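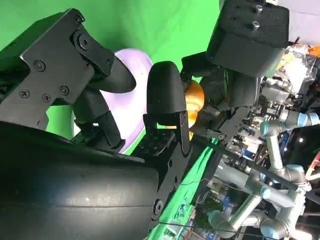
How often should a kitchen or dining table be washed down?

Once a day is sufficient in most homes, at the end of the last meal, with a quick wipe between meals where there are crumbs or spills.

Prundarach Household Advice Service
Leaflet 635: Care of Tables and Table Coverings
Last reviewed 21 September 2020

Scope of this leaflet

The advice below applies to tables in ordinary domestic use, including those with a painted, varnished, oiled or plastic-coated top. Antique furniture, French polish and unsealed stone are dealt with in separate leaflets, available from the Follard office on request. Where the maker of a table has supplied care instructions, those instructions should be followed first.

Daily washing

Clear the table completely. Moving items from one end to the other as you wipe leaves a band in the middle that is seldom cleaned properly, and it is there that sticky marks tend to build up.

Brush crumbs into the hand or a dustpan before any water is used. Add 5 ml of washing-up liquid to a bowl of warm water, wring a soft cloth out well, and wipe along the length of the table in overlapping strokes. Rinse the cloth in clean water and go over the surface a second time. Dry with a tea towel kept for the purpose.

The edges and the underside of the rim should be included at least once a week. Households with young children may find that the underside needs attention more often than the top.

Choosing a cloth

Cotton and microfibre are both suitable. Green-backed scouring pads should not be used on painted or varnished tops, and cream cleaners should be tested on a leg or other hidden place before use. Cloths should be washed at the temperature given on the label and dried fully before being put away. A cloth that smells should not be used again until it has been laundered. 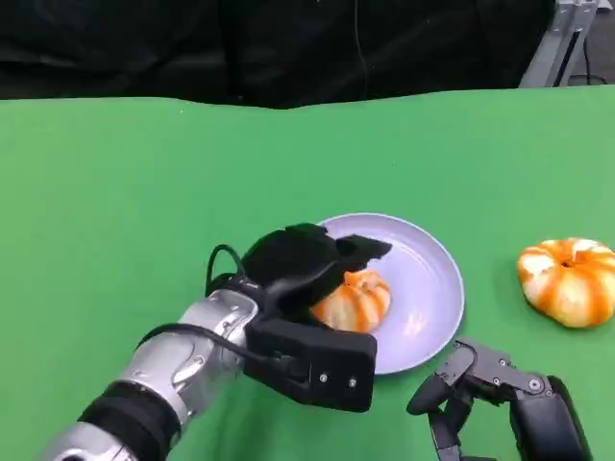
A smooth, matt green tabletop with a dark curtain behind.

Plain coloured surfaces

Plain colours show smears more readily than patterned ones, and dark or strong colours more readily than pale. If a dull film remains after washing, the usual cause is too much detergent. Mix 100 ml of white vinegar with a litre of cool water, wipe over once, rinse and dry. Vinegar must not be used on marble, limestone or waxed wood, and it must never be mixed with bleach.

Tables that stand in front of a window should be turned end to end twice a year, in April and again in the autumn, so that any fading is even. Mats and runners should be moved from time to time for the same purpose.

Cloths and coverings

Wipe-clean coverings should be rolled around a cardboard tube for storage. Folding produces creases that are difficult to remove and may crack along the line. A creased covering can be laid flat in a warm room overnight. An iron should not be applied to it.

Fabric tablecloths in daily use may be washed at 40 degrees unless the label states otherwise. Treat stains before washing:

Tea and coffee: rinse from the back of the fabric with cool water, then work in a little liquid detergent.
Candle wax: allow to harden, lift off with a blunt knife, then press between sheets of brown paper with a warm iron.
Butter and oil: cover with cornflour, leave for an hour and brush off.
Beetroot: soak in cold water and wash the same day.

Shake cloths out of doors before they go into the machine. Crumbs left in the folds will collect in the door seal and the filter.

Bread at the table

Bread is the chief source of crumbs on most family tables, and a few simple habits will reduce them. Cut loaves on a board with a raised edge, and let a new loaf cool completely before slicing. Crusty rolls are best broken over a side plate. 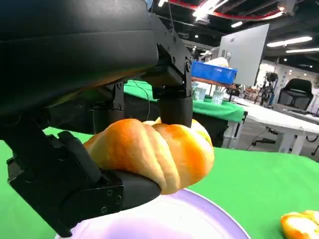 Rolls left over at the end of a meal should be placed in a bread bin or a clean cotton bag as soon as the table is cleared, and eaten by the following day. Those that have gone a little hard can be sprinkled with water and warmed in a moderate oven for a few minutes. Rolls to be kept longer should be frozen on the day of purchase, in a sealed bag marked with the date. Any bread showing mould should be thrown away whole; cutting off the affected part is not recommended.

Bread bins should be emptied of crumbs weekly, washed, and left open until fully dry.

Further leaflets

Leaflets on worktops, sinks and larder shelves may be collected from the Follard office during opening hours. Large-print copies can be supplied on request. Please quote the leaflet number in all correspondence.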